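Last updated: 10/01/2023

In defence of the cluttered table

I've owned 24 matching forks since my wedding and I don't think they've made a single dinner nicer. What I like is a table with a bit of everything on it — paper cups, a plaid cloth with strawberries on, spoons in whatever colour was going.
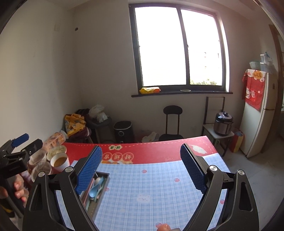

Drinks on the left, cutlery tray on the mat.

My flat in Detton seats 4 if two of us don't mind elbows, so the cutlery has to live somewhere sensible. I used to keep ours in a drawer and we'd all be up and down all evening! Now it's out where people can reach, and I'd never go back.

Standing it upright is better still, the big white spoon at the back and the chopsticks along the side. Slots in the bottom of the holder are a must, I think.
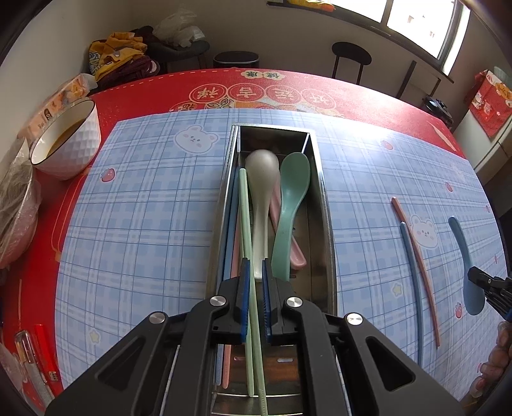
What about matching?

Oh, let it go. Pink with blue, mint with teal — dinner tastes the same and the washing-up is far more cheerful.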